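This site uses cookies to remember your reading level. OK / Change settings

Can a Robot Learn to Tidy Up by Copying Us?

Some researchers say yes. Let's check before we cheer.

The idea is simple. A person holds a gripper, a tool with two jaws, and does a chore with it. A camera on the tool records the job, and a computer studies the recordings. Crumpled paper makes a good test – every ball is a different shape, and a desk may have soft toys lying in the way.

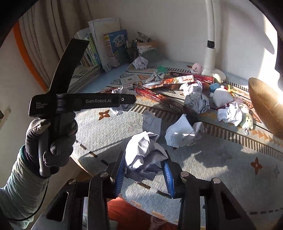
So Did It Work?

The Plarley team recorded 1128 pickups. Then their robot tried 165 pickups by itself and got 135 right. Sounds great! But that leaves 30 misses, and all the tries were at the same two tables. Would it manage at your desk? The report doesn't say.

Vimala Pai, who tests robots, wants to see it try a messy room it has never met. "Squeezing paper is easy," she says. "Leaving the teddy alone is harder."

When you read "robot learns to clean," ask how many tries it had, and where. Until somebody answers, keep picking up your own paper.

Comments (2)

Urho: 30 misses is a lot. My mom would notice.

V. Shetty: My class wants to know if it can do socks – they don't believe it either.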